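Bac en tôle tout rayé au fond, je fais quoi ?

Coucou tout le monde ! J'ai un grand bac gris en tôle, posé sur une table en bois clair, et le fond est plein d'éraflures blanchâtres. Au bas de la paroi arrière il y a aussi une plaque brunâtre, usée... rouille ou pas ? Je peux poncer (j'ai du grain 270) ?

Leonidas Tsolakis
Les rayures, laisse tomber, ça reviendra. Pour la plaque, frotte doucement un petit coin avant de sortir le ponçage !

Hwa-young Song
Moi j'ai mis un tapis caoutchouc Tindo dans le mien, 18 euros, et depuis mai plus un bruit quand je jette mes pièces dedans. Pense juste à le découper un peu plus petit que le fond, sinon 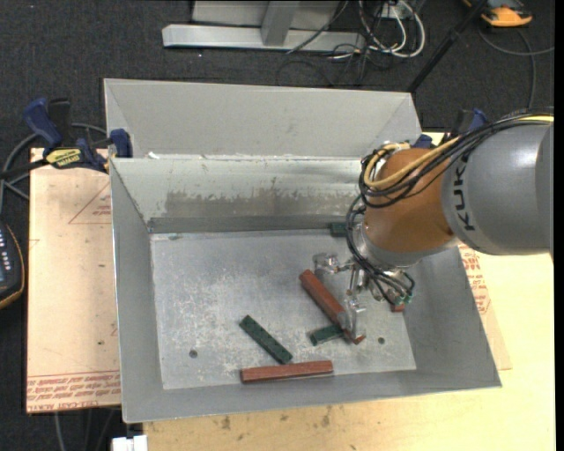

il gondole dans les coins.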